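Clearing the Table: Your Questions, Answered With Some Patience
Dandunow Share House, tenants' pages

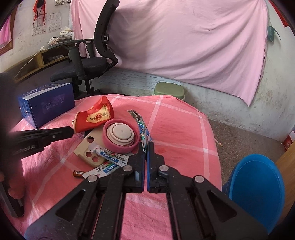

The table with the pink checked cloth is for eating at. I put that first because most of the questions below come from people who've been using it as a second set of pockets. Questions have been reworded where the original was mostly swearing.

Why is there a page about a table?

We have 3 bathrooms, a working oven and one table, and only the table has ever caused a house meeting to run past midnight. Nomvula Nkosi suggested we write things down. I was foolish enough to own a laptop.

When does it need to be cleared?

Before dinner, every day. If you're the first one cooking, you're the one clearing. Yes, this rewards people who cook late. Roscoe Halvorsen has noticed, and now eats at half past nine.

Where do wrappers go?

In the bin under the sink. Crumpled plastic film of the chip packet and lolly bag variety is general rubbish here, however beautifully you've folded it. Folding it into a tight little parcel does not make it somebody else's.

What about paper cups?

Tip out whatever's in it, over the sink, then put it in the rubbish. Most takeaway cups have a lining, so they stay out of the recycling unless the packaging says otherwise. A cup with a dent in its side has finished its career. Please don't keep it "for pens". We've been through this with the pens.

I found a tube of ointment. Can I chuck it?

No. Check the cap is on and put it in the basket on the bathroom shelf. Anything medicinal waits there until its owner comes looking, and if it's past its date it goes back to the chemist, who'll take it off our hands. It doesn't go next to the butter in the meantime. Gyu-bin Yook would like it known that he once came very close to an incident with his toast.

There's a bit of plastic with holes in it. What is it?

I don't know either. Every house has several of these. They come off something, they look important, and the day after you throw one out the something stops working. Unidentified plastic goes in the drawer marked Cha, after the old tenant whose drawer it was. We empty the drawer each October, and so far we've regretted it every November.

And small round things sitting inside other small round things?

Drawer. See above. If they belong together, leave them together. Hae-won Joo spent an entire evening reuniting a lid with its bottom half and has asked for some recognition, so here it is.

How do I wash the tablecloth?

Shake it off the back step first, away from Ok-hee's herbs. Cold wash, gentle spin, then straight on the line. Warm water is how the last one turned everyone's socks the colour of salmon.

It's always wrinkled. Does anyone iron it?

You're very welcome to. The iron is in the hall cupboard, behind the vacuum, where it has enjoyed a long retirement. On a round-edged table the cloth won't sit flat for long anyway, and it slides to one side whenever someone gets up in a hurry. Pull it back to the middle and get on with your life.

Can we get a bigger table?

Ok-hee Yoon priced one at Lalley. It was $1,317, with another $96 for delivery. The furniture kitty stands at $300. You can do the sum yourselves. I'd also point out that a bigger table would hold more wrappers.

Can I leave my things there if I'm coming straight back?

How straight?

Ten minutes.

Fine. I'll be timing it from the couch.

Who do I complain to?

Write it on the pad stuck to the fridge. Complaints about this page should go on the second sheet, underneath Roscoe's.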